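Folding T-shirts: which tips are worth the bother?

Posted 12/8/19 by Tormod Strand

Every few months another miracle fold does the rounds. I tried 4 of them on the same basket of shirts, and I remain unconvinced by most.

The two-second pinch fold. Looks great when someone else does it. You pinch at the shoulder and halfway down, cross your hands and shake. My sleeves ended up on the outside more often than not, and I had to start over.

The cardboard folding board. Fine if you own a shop. At home it's one more flat thing to store behind a door.

Rolling. Saves room in a suitcase, I'll grant that. In a drawer the rolls come undone as soon as you pull one out from the middle.

The plain side fold. Lay the shirt flat, bring one side in toward the center, lay the sleeve back, repeat on the other side, then fold up from the hem. Boring – and the only one I still use.

A few things do help. Smooth the cloth before the first fold, as a crease you fold over will still be there tomorrow. Pick a surface at waist height. The bed is too soft and too low, whatever the magazines say. A round table works, but a square one gives you a straight edge to line the hem up with.
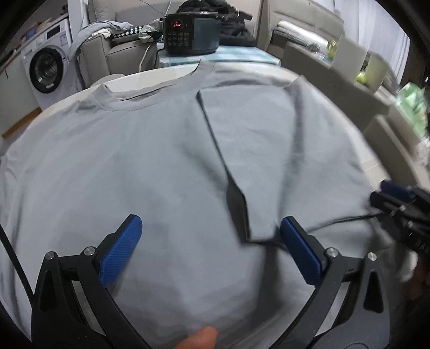
Gray T-shirt on a round white table, one side partly folded over.

Stacking on edge or lying flat? I've done both. Flat piles topple once they get past 7 shirts, and upright rows slump when the drawer is half empty. Take your pick.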